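# Excess (insurance)
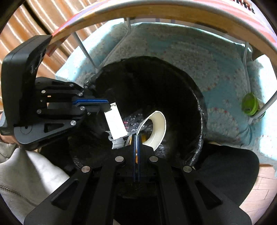

*Furnberg, November 2, 2024*

An **excess**, called a deductible in Canada and the United States, is the part of an insured loss that the policyholder pays. The insurer pays the rest, up to the limit of the policy. Excesses are common in motor, home, travel and small business cover.

## Types

A *basic excess* applies to every claim under a policy. A *voluntary excess* is added by the policyholder, usually in return for a lower premium. An *age excess* is charged in motor insurance when the driver is young or has held a licence for less than 2 years. Some policies carry a separate excess for flood, glass or theft.

## Calculation

Most excesses are a fixed sum. If repairs to a car cost $3,701 and the insurer pays $1,863, the policyholder has borne the difference through one or more excesses added together. Others are set as a percentage of the loss, often with a minimum dollar amount.

Where another driver is at fault and can be identified, many insurers waive the excess. Practice differs on whether it must be paid first and refunded later.

## Criticism

Aurora Vieira has argued that high voluntary excesses favour households with savings, who can afford a large bill at short notice. Fasil Mersha took the opposite view in a paper on the Domard motor scheme, writing that small claims cost more to handle than they return to drivers. The scheme raised its glass excess to $80 in July.

## See also

- No-claim bonus
- Premium
- Underinsurance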